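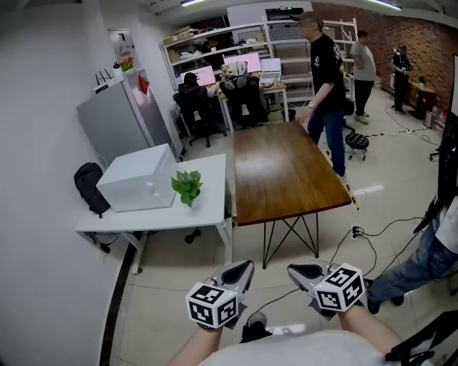
L. Marwood
Research Associate, Cetis Workplace Studies

3.2 Shared rooms

The Motetti office is a single room used both as office and workshop. A long table with a wooden top stands out in the room, with desks further back. Small items collect on the side furniture – a potted plant at a desk edge, a router on the refrigerator. We logged 281 item placements, 79 of them on side surfaces (Figure 4).
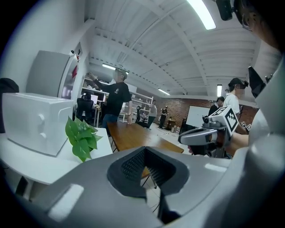
Figure 4. Long table and side surfaces.

The long table accounted for 26 placements and was cleared most often.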